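Small Shop Automation Forum > Planning and Budgeting > First arm for kitting bench, sanity check my numbers?

stovik_bench
Posted Tuesday, June 13, 2023

Hi all! Long-time reader, first proper thread. We're a small rebuild shop and the boss has finally said yes to pricing up an arm for the kitting bench. I'm over the moon, but I have to hand in a budget that won't fall over, so please poke holes in it.

The job is dull and perfect for a first go. One housing goes into a tray along with two small boxes, the tray goes off to assembly, next tray. We do this for 5 tray types and want to start with one. I've been modelling the cell at home in the evenings before we spend a dollar, and it has already changed my mind on the arm size (I was going a full size too big).
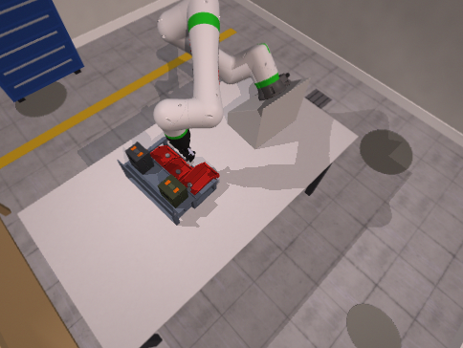
My plan is to buy in two lots. The first is the arm, gripper, pedestal and a decent table, and the second is guarding, fixtures and spares once we know what we need. Quotes so far are from Skodiline and Celura. Skodiline is dearer up front but includes 4 days of on-site help. Celura is cheaper and quicker to ship, and everything past the basic install is extra.

Would love to have it picking by October. Too keen?

torquewrench_tas
Great first job. Your two lots worry me, though. Guarding isn't a second-lot item. Get the risk assessment done on the whole cell, gripper and part included, and put whatever it calls for in lot one. We left ours for later and the arm sat under a tarp for 7 weeks while we went back for more money. Not a fun meeting.

stovik_bench
Ouch. Okay, guarding moves to lot one. That makes the first number uglier, but I'd rather ask once.

prairie_kit
I'd go the other way on fixtures too – they belong in lot one. The tray is half the job! If your trays vary by a couple of millimetres from one to the next, the nicest arm in the world will make a mess of it. Go and measure a stack of real ones before you sign anything. We ended up having 11 new trays made, and that line wasn't anywhere in our budget.

Also, what are you gripping the housing by? A cast part with angled faces can be a pain. Set aside money for custom fingers and for a second set after the first set is wrong.

stovik_bench
There's a ribbed bit near the top edge I'm hoping to use. In the model I'm coming straight down on it, and reach looks fine with the pedestal off to one end of the table. Custom fingers weren't on my list at all, so thank you, adding them now.

hepburn_harry
Going to be the grump here. I think the home modelling is fun and I'd stop trusting it fairly soon. Ours said everything fit, then we found the air line had nowhere to go and the cabinet doors opened into the arm's path. Tape the layout on the floor at full size and have people walk around it for a week. Costs you a roll of tape.

prairie_kit
Bit harsh, Harry. The model just saved them from buying the wrong size arm, and that's a good chunk of cash. Do both.

hepburn_harry
Fair. Do both. But tape first, then sign.

torquewrench_tas
On the quotes, I'd take the on-site days. Ask Skodiline whether they have to be used in one go. If you can split them, keep a couple back for when you bring in the second tray type, when you'll have much better questions.

gearbox_gail
I'm the opposite, I'd go Celura and spend the difference on training two of your own people. We leaned on the supplier for everything and every small change turned into a booking and an invoice. Once our own crew could move a pick point, the whole thing got so much more enjoyable. Make it two people, as well, or you can't take a holiday.

torquewrench_tas
Training is a good shout, but someone has to get it running first. With a first arm I still want the supplier standing next to me.

stovik_bench
You're all legends. Revised list for lot one: arm, gripper, pedestal, table, guarding, risk assessment, trays, two sets of fingers, training for two. Lot two is now spares and whatever the other tray types need. I'll ask Skodiline about splitting the days and ask Celura what a day costs, so I can compare them properly.

Tape goes down Monday. Any idea what people allow for the unexpected stuff, as a share of the total?

gearbox_gail
More than your boss will like. Put it on its own line with a plain name so it doesn't get shaved off quietly. And post pics of the tape!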